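Talking shop with the woman behind Listley

3rd April

She picks up on the second ring and she's already talking. Deliveries, the boiler, a customer who wants to swap a lamp for a chair. Listley, her secondhand swap list in Erkthorpe, started as a sheet of paper taped up in a laundromat. Now it has 800 members and she still types up every listing herself.

"People think there's a system. There's a notebook. Two notebooks."

The idea came after a move. Too much stuff, smaller place, and the thrift store wouldn't take the bookcase. So she wrote 11 things on a page and put her number at the bottom. Gone by the weekend, all of it.

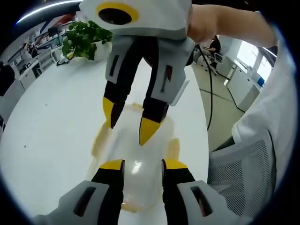
No money changes hands, that was the rule from the start. She's had offers to turn it into a paid thing, 83 cents a listing was one pitch. "Who comes up with 83 cents?" She said no. Then thought about it for a week – then said no again.

What moves fastest? Kids' bikes. Jam jars, in summer. What doesn't move is pianos. "I have begged people to stop listing pianos."

Some members drive over from Ovby, which suprised her. One lady came for a rug and left with a rug, a fish tank and a job offer from the guy with the fish tank.
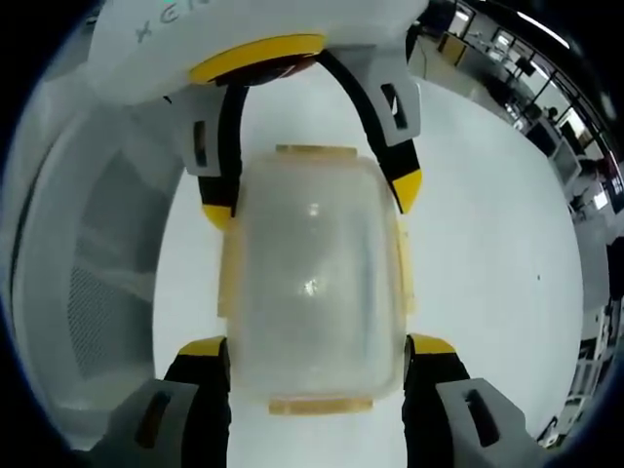
Arguments? A few. Somebody swaps a drill, the drill dies, they call her. She used to sort it all out. Doesnt anymore. "You looked at it, you took it, it's yours."

Next up is a swap day in June, in the yard behind Fan, the coffee place by the bus stop. Room for 100 people if it stays dry. Bring your own bags, leave the piano at home. She has to go now, somebody's at the door about the chair.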